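Medication Records Support – Ticket Log
Subject: Duplicate interaction warnings on patient leaflets
Product: Trenier leaflet module
Reported by: Clementina Marinho, Patrício outpatient pharmacy
Assigned to: Welington Brito
Status: Resolved, under observation

Initial report

The pharmacy reports that leaflets printed for patients taking two or more blood pressure medicines carry the same interaction warning more than once. In one case the warning about potassium levels appeared on both pages of the leaflet, with slightly different wording each time. The pharmacist on duty withheld the leaflet and counseled the patient in person. No patient has received incorrect dosing instructions as a result of this fault.

The fault was first noticed in November, after the interaction list was refreshed. It affects printed leaflets only. The on-screen warning shown to the pharmacist is correct and appears once.

First response, 9:40 a.m.

Mr. Brito asked the pharmacy to confirm the following before any change was made:

– whether the fault occurs when a single medicine is entered
– whether it occurs for medicines entered by brand name, by generic name, or both
– whether the leaflet language setting makes any difference

The pharmacy replied that a single medicine prints correctly. Two medicines entered by generic name also print correctly. The duplicate appears when one is entered by brand name and the other by generic name. Language has no effect.

Interim instructions to pharmacy staff

Until the ticket is closed, staff are asked to enter all medicines by generic name when printing leaflets. Leaflets already printed and not yet handed out should be checked by a pharmacist. A repeated warning is not dangerous in itself, but two versions of the same advice may lead a patient to believe that two separate risks are present, or to stop a medicine without speaking to the prescriber.

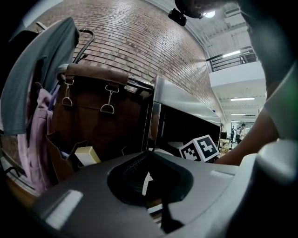
Investigation

Mr. Brito compared the current interaction list with the previous one. The refreshed list contains 71 entries in which a brand name has its own warning text in addition to the text held under the generic name. The leaflet module reads both. The on-screen check, which is supplied by Plirkaren, reads only the generic entry.

Rosário Frade of the clinical content team reviewed the 71 entries and confirmed that none of the brand-name texts contains advice missing from the generic text. The differences are in wording only. She recommended that the generic text be kept in every case.

Correction applied, 2:15 p.m.

The brand-name warning texts were switched off and the list was reloaded. A test run of 200 leaflets was then printed to file. Of these, 99 included at least one medicine entered by brand name. Duplicate warnings were found on 2 leaflets.

Both remaining cases involved a combination tablet, where each ingredient carries its own potassium warning. Ms. Frade advised that the module should merge these into one. Custódio Correia added a merge rule and repeated the test run. No duplicates were found.

Customer confirmation

Ms. Marinho reports that leaflets at the main counter now print as expected. The second counter continued to show the old text until its workstation was restarted – other sites should restart all workstations after the reload.

Outstanding

Bernardo Marinho will add a check for duplicate texts to the list refresh procedure. The instruction to enter medicines by generic name is withdrawn.

2 comments | 0 shares

Related tickets
Leaflet font too small on second page
Rerier label printer does not resume after paper change
Allergy note missing from discharge summary
Grapefruit warning shown for wrong tablet strength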